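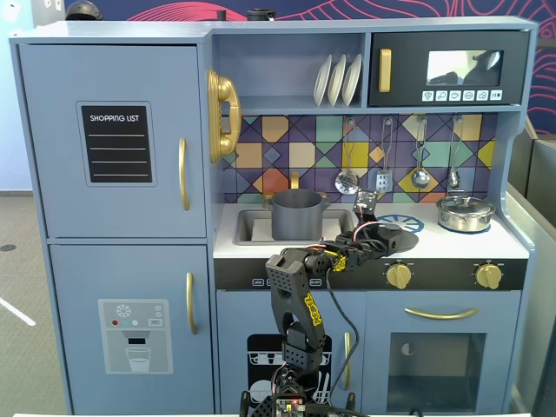
Issue 87

Living with the Lammers play kitchen as a robot test bench

I have been meaning to write this one up since December, and every time I sat down to do it something on the bench needed tightening. So please forgive me if this wanders a little. It is meant to be a review of a toy kitchen, and it is going to spend a good deal of its length on how we keep the arm in front of it running.

The kitchen is the blue-gray Lammers with the gold handles, and I bought it for the cell at Stokgate after the plain shelf we had been using stopped teaching us anything. What I wanted was doors, knobs, a sink and some pots, all within reach of a small tabletop arm, and on that score I could not be happier. The sink is a proper rectangular basin, deep enough to set a pot in. The burners are only blue rings on the white counter, but they make wonderful targets — you can tell from across the room whether a pot has landed square on one. The patterned backsplash is busy, and I worried about it for our camera, but I have grown fond of it. If the vision can cope with purple, orange and teal diamonds, it can cope with my mother's kitchen.

Now, setup. The arm sits in front, low and central, with its base below the counter so that it has to rise up and reach over. I tried it off to one side first and the far corner of the sink was always a stretch. Central costs you something, too. The arm passes right in front of the lower cabinets, so if your work is mostly the dishwasher and the oven you will want a different spot. We settled on ours one Wednesday after a lot of shuffling, and then drew pencil marks so we could find it again.

The cables deserve a paragraph to themselves. The red and black wires run along the links, and they need enough slack for the full reach and not a bit more. I move every joint by hand to both ends of its travel before I tie anything down. The heavier black cable I let hang, and I check after each session that it hasn't crept toward the oven handle. The little camera on the gripper wants looking at as well. A small knock is enough to tilt it, and then every grasp is off by the same amount and you spend a whole afternoon blaming the software. (I did. Twice!)

Anca Buzatu, who looks after the sister cell at Trutham, keeps a log of every pick, and she very kindly lent me her habit. Our count stands at 2,258. I go over the link screws every 200 picks and give the gripper a proper cleaning and a fresh zero at every 800. The only real repair so far was a gripper servo that had begun to buzz when it held anything heavy. Swapping it took one evening, most of it spent hunting for the right screwdriver.

As for wear on the kitchen itself, the gold knobs have held up well and so has the faucet. The hanging utensils are the weak point for our purposes. They swing for a long while after a touch, and I take them down when I'm running anything near the rail. The lidded pot is a nice challenge, and the dark one with two side handles is the better place to start.

Would I buy it again? Yes, and I have told the folks at Bostilcombe to do the same. Just measure your arm's reach to the back of the sink before you order, and fix the kitchen to something solid, or the first hard tug on the refrigerator door will undo all your calibrating.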